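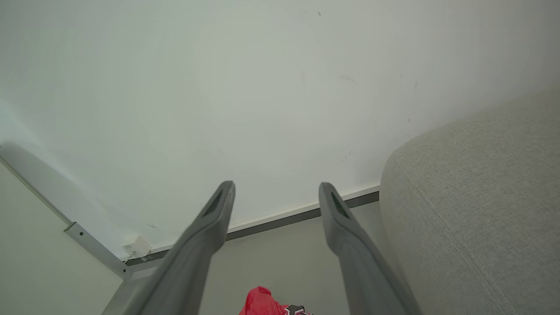
A view from the wrist-mounted camera, with both gripper fingers and part of a red item at the bottom.

Velunent records home pickup tasks by remote control

Reading time: 2 min

April 13, 2021

Velunent has begun recording remote-control demonstrations of household pickup tasks, the company said. The recordings will be used to train an arm to collect soft items from floors and low surfaces without a programmed path.

In each demonstration, an operator moves a hand controller and the arm follows. The system logs joint positions, gripper opening and wrist camera video on a common clock. A trained policy is then fitted to the logs and run on the same arm with the controller disconnected.

The first set contains 59 demonstrations, of which 50 were kept. The remainder were discarded for dropped video or for pauses longer than 15 seconds. Operators were told to approach at low speed, stop before closing the fingers and avoid correcting the wrist angle after contact.

Silvana Coutinho, who leads data recording at Velunent, said soft items are harder to demonstrate than rigid parts. "A block has one or two good grasps. With cloth, the operator picks a fold, and the next operator picks a different one," she said. "Both are valid, and the policy has to see enough of each."

Furniture edges are a second difficulty. The wrist camera sits close to the fingers, so a small change in arm pose can fill a large part of the view with upholstery or wall. Velunent keeps these segments in the training set.

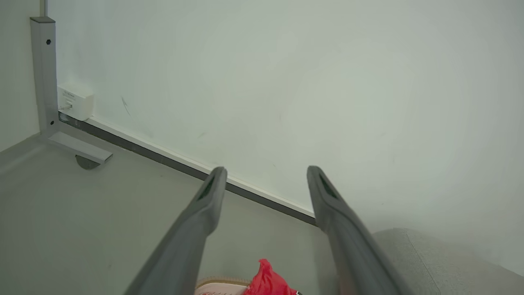

The open gripper in another wrist view, with a gray furniture post and a low white box behind it.

Each operator completes seven practice runs before recording. Practice runs are stored separately and are not used for training. Coutinho said the main fault in early runs was closing the gripper too soon, which the operator can miss when judging depth from one camera.

The controller was supplied by Gumetti. Velunent plans to compare it with hand guiding, in which a person holds the arm and moves it directly. Hand guiding gives the operator a better sense of contact force but can put the person's hands in the camera view. Results of the comparison have not been scheduled for release.

Related items

Gumetti updates controller firmware to reduce lag
Nogueira opens test room for mobile arms
Plutance revises log format for joint data
Hand guiding or remote control: notes from March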